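3.2 Changes in task content at the Tedlow site

The Tadberg cells were installed at Tedlow in August, on a line that had been fully manual. Before the change, each operator took a ring from a bin, hung it on the fixture and moved on. A shift averaged 690 rings per operator. The work was light, but it was done with raised arms, and shoulder complaints were the most common entry in the station log. Operators now look after two cells each. Their tasks are loading bins, clearing faults, checking the fixture and signing off the count at the end of the shift. 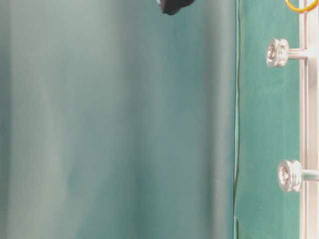
We coded 2074 log entries from the period after installation. Faults that needed a person at the cell took up more of the day than the planning documents had allowed for. Most were short. An operator stopped the cell, reseated a ring by hand and restarted. Several described this as harder to settle into than the manual job, as the stops came without any pattern and made it difficult to leave for a break. Shoulder complaints fell. Entries on eye strain, which had been rare, went up.

Responsibility for adjustment was less clear. The supplier's manual reserves changes to the approach position for a trained technician, and the site had one technician per shift. In practice operators learned to judge from the position of the gripper under the ring whether a placement was likely to fail, and they stopped the cell early. This skill does not appear in the job description or in the Riltar pay scale used at the site. Figure 2 shows the gripper and the ring at the fixture.
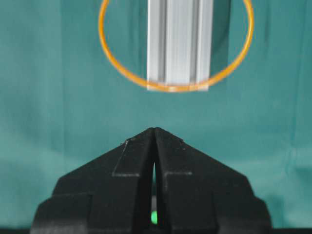
Figure 2. Gripper below the orange ring, with the aluminum extrusion above.

3.3 Training and pay

Training for the new role lasted two days and covered safety stops and bin loading. Fault clearing was learned on the job, mostly from operators who had worked at the Nowakowski plant, where similar cells were already in use.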